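洗面台まわりの整理講座、2月に開講 シレンのジモヴァリ館

シレン(Cilen)の生活文化施設ジモヴァリ(Jimovari)館は2月、洗面台まわりの片付けをテーマにした講座「洗面台の上を見直す」を開く。収納用品の販売などを手がけるオサギエ(Osagie)が企画し、会場には同館2階の実習室を使う。定員は20人で、参加費は1197円(税込、資料代を含む)。

講座は全3回。初回は、洗面台の天板に出ているものをいったん全部下ろし、毎日使うもの、週に数回使うもの、しばらく使っていないものに分ける作業を行う。参加者は自宅の洗面台の写真を持参し、それをもとに分け方を書き出す。写真は印刷したもののほか、携帯電話の画面でもよい。

2回目は扉の中の収納を扱う。洗面台下の戸棚は排水管が通るため、奥行きがあっても使える幅が限られる。講座では管を避けて置ける箱の寸法の測り方や、洗剤の詰め替えと掃除道具を分けて入れる方法を練習する。箱を先に買ってしまい、扉が閉まらなかったという相談がオサギエの店頭に多く寄せられており、測り方には時間を長めに取る。

3回目は手入れが中心となる。蛇口の根元や排水口の縁に付く水あかの落とし方、天板の拭き方、小瓶の底に残る輪じみの防ぎ方を取り上げる。実習室の洗面台で順番に作業するため、汚れてもよい服装で参加してほしいとしている。布とスポンジは会場で用意する。ゴム手袋は各自で持参する。

同館によると、昨年秋に開いた台所の整理講座の参加者アンケートで、次に取り上げてほしい場所として最も多く挙がったのが洗面所だった。「家族の分が混ざって、誰のものか分からない瓶が増える」「朝は出しっぱなし、夜に戻すつもりで戻さない」といった声があったという。台所の講座は1回で終わったが、短すぎるという意見も多く、今回は回数を増やした。

オサギエの担当者は、天板に何も置かない状態を目標にする必要はないと話す。ハンドソープのように手がぬれたまま使うものは出しておき、滴下式の小瓶やふた付きの容器は、使う順に並べて一か所にまとめるだけでも拭き掃除が早くなるという。ウェットシートの袋は蛇口の近くに置くと下に水が回りやすく、袋の裏がぬめる原因になるため、壁側か戸棚の中に移すよう勧めている。

化粧品や美容液の保管についても、2回目の後半で触れる。容器の表示にある保管方法を確認し、開封した日を小さな紙に書いて底に貼る方法を紹介する。表示の字が小さくて読みにくいという人のために、会場に拡大鏡を置く。持ち込んだ容器の中身について、使えるかどうかの判断はしない。

講座では、不要になった空き容器の回収も行う。対象はふたを外して中を洗ったプラスチック容器とガラス瓶で、中身の残ったもの、スプレー缶、割れた瓶は受け付けない。回収箱は実習室の入り口に置き、各回の開始前に入れてもらう。ポンプ部分は金属のばねが入っていることが多いため、本体から外して別の箱に入れる。

申し込みは2/24/20まで、ジモヴァリ館1階の窓口か電話で受け付ける。定員を超えた場合は抽選とし、結果は全員にはがきで知らせる。3回続けての参加が原則だが、席に空きがあれば1回だけの参加も認める。その場合も参加費は変わらない。子ども連れでの参加を希望する人は、申し込みの際に伝える必要がある。駐車場は台数が限られており、同館はヒラデン(Hiradden)方面からの循環バスの利用を呼びかけている。

バスはヒラデン発の便が「ジモヴァリ館前」に停車し、停留所から正面玄関まで段差はない。実習室へは玄関右手のエレベーターで上がれる。

講座の資料は、終了後に同館の図書コーナーでも閲覧できるようにする。内容は各回の手順をまとめた冊子と、戸棚の寸法を書き込む用紙で、用紙は1枚から持ち帰ることができる。洗面所に続く場所として玄関や押し入れの講座も検討しているが、時期は決まっていない。
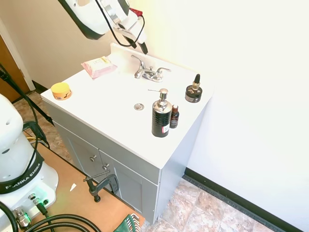
灰色の扉の洗面台。天板にはソープディスペンサーやウェットシート、小瓶などが並ぶ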